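4. Feeding and Storing Your Starter

Your Wositdale fermentation box keeps a sourdough starter at a steady temperature. It does not feed the starter. We mention this because of the letters we get.

Before you begin, you will need a clean jar, flour, water, a kitchen scale and a spoon you don't mind losing to science. Tap water is fine unless yours smells like a swimming pool, in which case leave it out in a jug overnight.

4.1 First feeding

1. Plug in the box and press the dial once. The light blinks, then stays on.
2. Turn the dial to the first mark and leave it there. Yes, there are other marks. They are covered in section 6.
3. Weigh 70 grams of starter into the jar. Throw out the rest or make pancakes.
4. Add 100 grams of flour and 100 grams of water.
5. Stir until no dry flour is left at the bottom. Check the corners. Round jars have corners too, as you'll find out when you wash one.
6. Rest the lid on top and give it a quarter turn, no more.
7. Set the jar in the box and close the door.

Caution: Never screw the lid down tight on a starter that is working. The gas has to go somewhere, and it will not ask you where.
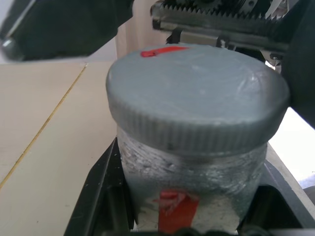

4.2 Putting the starter in the fridge

If you bake less than once a week, the box is more attention than your starter needs. Move it to the fridge.

1. Feed the starter as in 4.1 and leave it in the box for 2 hours.
2. Take the jar out and wipe the rim. Dried starter on the threads sets like tile cement, and the lid will then belong to the jar for life.
3. Put the lid on loosely and stand the jar on a middle shelf, well back from the door.
4. Switch off the box and leave its door open until the inside is dry.

Note: A gray liquid may collect on top of the starter after a few days. Pour it off or stir it in. People hold strong views on which is right and we have stopped opening that mail.

Note: Pink or orange streaks are another matter. Throw the starter away, wash the jar in hot water and start over.

4.3 Jars that fit

The Lorard tray holds one wide jar upright, with room for the door to close. The deeper Mekach tray (sold separately, naturally) holds taller ones. Whatever you use, fill it no more than a third of the way after feeding. A healthy starter doubles, and an ambitious one gets into the fan.

If the starter does reach the fan, unplug the box and go to section 9, Cleaning. Bring a toothpick.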